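Running a node from a spare room in April

Svenja Mösli had been running a validator node for 16 months when we spoke, and she still talks about it like someone who got a new bike last week. "I log in before coffee," she says. "Then I make the coffee and log in again!"

Her node helps secure Sanna, a small proof-of-stake network with 2286 active validators. She found it through a forum post by Jawad Warraich, who maintains the Dirkoto client software and answers beginner questions with great patience. "I asked him about key backups four times. He answered four times – and the fourth answer was the longest." 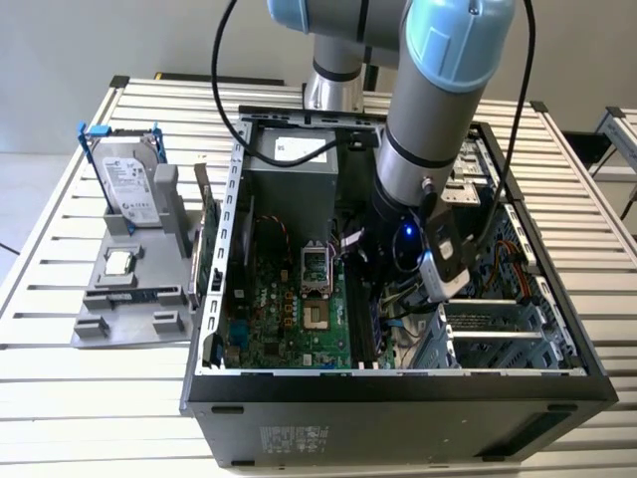

Hardware comes up early in our talk, and Svenja is happy to tell people to keep it simple. Her first node was an old desktop with plenty of memory and a new solid-state drive. A plain black tower like the one lying on its side here, open for work, is the sort of thing she has in mind. "You want a case you can get your hands into," she says. "Drives fill up. The chain grows every day, so you will be in there again."

What about downtime? She laughs. One Wednesday her router quit while she was at her sister's place, and the node missed 17 attestations. "I lost less than the price of a sandwich. I had read so many scary stories about slashing, but being offline is a small penalty. Signing twice with the same key is the one that really hurts, so never run your keys on two machines."

These days she watches everything through Vonura, an open dashboard that sends an alert to her phone if the node falls behind. She loves the peer map most of all. "You see these dots light up all over the world, and one of them is my spare room!"

Next on her list is a second client, so she can compare sync times. Jawad has already sent her the setup notes.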